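Landulberg returns for a second run: script editor Despina Ilie on continuity, dubbing and the missing brother

The drama serial Landulberg ended its first run in February with 98 episodes broadcast. The second run has been ordered at 30 episodes, and the first of them airs on 1st August. Despina Ilie has edited the scripts from the beginning.

"The order was shorter than we planned for," she says. "We had storylines laid out for 100. Two of them were merged, and the mill plot was dropped."

Most of her work is continuity. Each script is checked against a file that lists every character, address, illness and debt mentioned on screen. The file currently has 134 named characters, including those who appear in one episode only.

"Jakab is the hard one," Ilie says. "He left in episode 12 and people talk about him constantly. Every line about him is a fact we have to keep." Whether Jakab comes back in the second run is a question she declines to answer. The part was played by Ottó Illés, whose name is not on the published cast list.

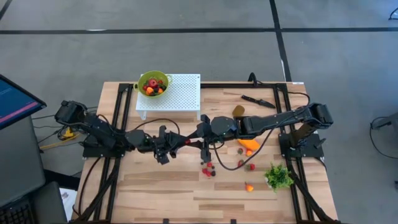

Two arms at the table, grippers meeting over a small red item.

Scripts are written in Hungarian by Csaba Győri and Piroska Vass, who take alternate blocks of five episodes. Vass handles the family scenes – Győri has most of the courtroom material. Ilie reads both blocks together before anything goes to the actors.

The English dub is prepared by Griltum under Amber Hollis. Lines are cut to fit mouth movement, and some plot details go with them.

"In episode 61 the dub lost the date of the will," Ilie says. "Viewers wrote in, and they were right. Amber now gets a list of lines that can't be shortened."

The first run remains available on Gronar with both soundtracks. New episodes will be added there the morning after broadcast, with the dub following two weeks later.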